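Entrepreneurship Practice, Unit 4
Validating a Business Idea Before You Spend Money
Course handout, spring term, Trevwood Business Program

Please read this handout before Monday. The exercise in section 5 will be done in class and you need your own idea with you, written in two or three sentences.

1. What we mean by validation

In the last unit we looked at where ideas come from. In this unit we ask if an idea deserves more of your time. To validate an idea means to look for evidence that some group of people has the problem you believe they have, and that they would pay for your way of solving it. The evidence is never complete. You will always decide with less information than you would like to have.

Many students mix up validation with market research. Market research tells you how big a market is and who is already in it. Validation is smaller and more personal. You speak with possible customers, you make them an offer, and you look at what they do with it.

2. The problem interview

A problem interview takes about twenty minutes. You do not present your product in it. If you present it, the person will become polite, and polite answers have very little value for you.

Good questions are about the past:
When did this last happen to you?
What did you do then?
How much did it cost you, in money or in hours?
Have you looked for another solution? Why did you stop looking?

Weak questions are about the future:
Would you use a service like this?
Would you pay for it?
Do you think it is a good idea?

Write down the exact words of the person, also when the grammar is not correct. These words will be useful later when you write your offer. Do the interviews in pairs if you can, one person asking and the other writing.

3. Case: Leken

Leken was started by two former students of this program. Their idea was a booking service for small repair shops. They believed that the shops lost customers because there was no online calendar. Before they built anything, they spoke with shop owners during one winter and collected 171 answers, most of them short, some by telephone.

The result was not what they wanted to hear. The owners had enough customers. Their real problem was that finished items stayed on the shelf for weeks and were not paid until the customer came back. One owner had 115 finished items in her back room at the time of the interview.

The founders changed the idea to a reminder and prepayment service. They tested it by hand, with a spreadsheet and text messages sent from their own phones. There was no software for the first months. I ask you to notice the order: first the interviews, then a manual test, and the program code at the end.

A point for discussion: the founders stopped asking about calendars quite early. Was this right? Some of the later answers could perhaps have supported the first idea also. We will come back to this in class, and I do not have a fixed opinion.

4. The offer test

After the interviews you need a stronger kind of evidence. A person who says yes in a conversation gives you nothing. A person who pays a deposit, signs a letter of intent, or brings a colleague to the second meeting gives up something of value — money, reputation or time.

Sanna, a meal planning service for families with food allergies, used a simple form of this test. They put up one page with a price and a button. Visitors who pressed the button read that the service would open in March and could leave a refundable deposit of $2. The amount was small on purpose. The team wanted to know who would take out a card at all. They set their limit in advance: with fewer than 200 deposits they would stop.

The limit must be written down before the test begins. When you decide it afterward, you will find a reason to be satisfied with almost any number. Please give the date and the limit to a person outside your team.

Be honest with the people who take part. If the product does not exist yet, say so before you take the money, and return the money quickly if you stop.

5. Exercise for class

Aninora is a planned service that rents office furniture to young companies by the month. The founders believe that new companies do not want to buy desks before they know how many people they will hire.

Work in groups and prepare the following:
a) Which belief is the most dangerous for Aninora if it is false?
b) Write four interview questions about the past.
c) Design an offer test that can be done without owning any furniture.
d) Set a limit and explain how you chose it.

Afterward, do the same steps for your own idea. Hand in one page, typed, at the end of the session.

6. Reading

Chapter 3 of the course reader, and the notes from Unit 3 on customer groups. The section on pricing can wait until Unit 6.

Comments from course participants are welcome under this page. 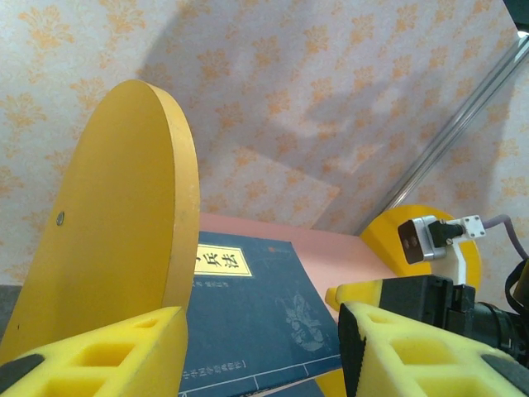

Oskel: I have a question on section 4. My customers would be public schools, and they are not allowed to pay a deposit for something that does not exist yet. Would a signed letter from the principal count as the same level of evidence, or should I look for a different kind of customer for the test?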